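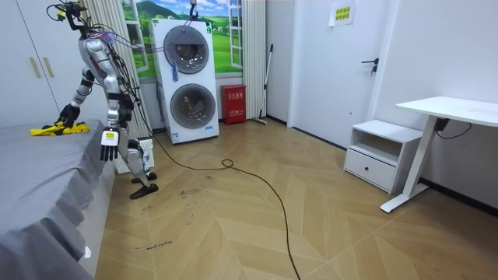 The Cloth Is Winning

Nuala Breathnach writes planners for a living, and her current opponent is a yellow cloth on a gray bed. Her software, Tlapale, has to decide where to put a humanoid's hand on something that has no fixed shape. Press in the wrong spot and the cloud of points it calls "garment" becomes a different cloud of points.

"A box has the decency to stay a box," she says.
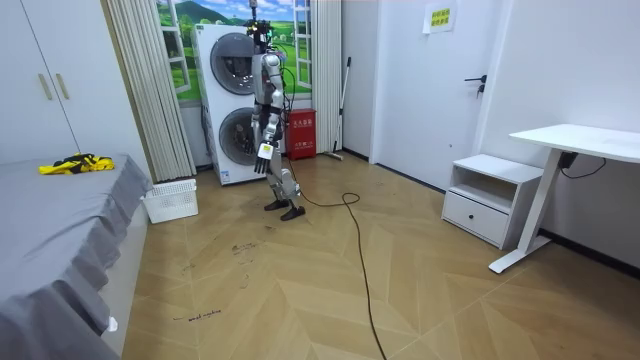 Where Am I, and Who Put a Washer There?

Walking has its own module, Ovine, named for the way it follows. It tracks the stacked washer-dryer well enough, says Maricruz Quintero, who maintains it. Round glass doors are harder. The depth readings go straight through them, and one June build planned a reach 3 feet into the wall. Her bug tracker stands at 483 entries. Glass has its own tag.

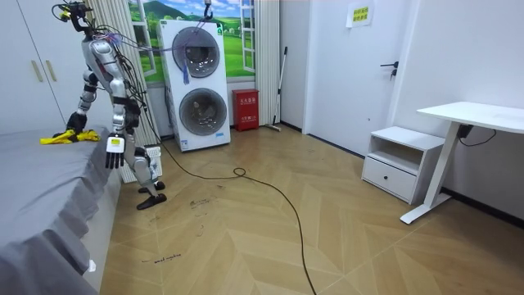

Replanning, Again

Every time the arm goes down to the bed, Tlapale writes a fresh log. Nia Prosser reads them over coffee. The longest runs to 847 lines, most of them the planner changing its mind about an elbow.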